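Shop tips: getting a small arm to pick up blocks

We've had the arm running at the Damwood shared workshop since March, and I'm still grinning every time it goes for a piece. A few things that saved us grief, in case you're building one too.

Bolt everything down first. Ours sits by a perforated platform, and being able to move a stop over by one hole and tighten it again is wonderful. Check the bolts before each session; ours work loose after 300 cycles or so it seems, always the back pair.

Put a wooden board on top as your work surface. A pale one is best for the camera, and you can sand it when it gets scuffed (and it will get scuffed!). Go over it with 180 grit, wipe off the dust and let it sit overnight if you oil it.
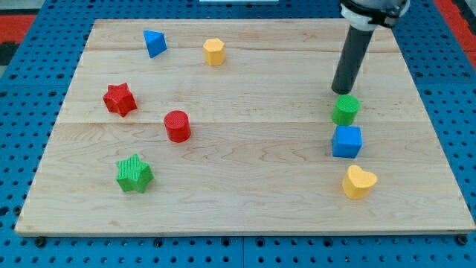

Start with cylinders and cubes. Stars and hearts are a lot more fun, but save them for when your height setting is solid. Leave a good gap between pieces while you're learning — a finger's width is too little, two is better.

Print your blocks in strong, plain colors. Busisiwe Xaba talked me out of pastels and she was right, the software found the bright ones on the first try. Don't sand the tops too smooth either. A bit of texture cuts the glare from the overhead lights.

Run every new program at 5 percent speed with your hand on the stop button. Then go to 18. We stayed there a whole evening and it was plenty exciting!

Label both ends of every cable with masking tape. Delali Issahaku has the spare roll, top drawer by the drill press.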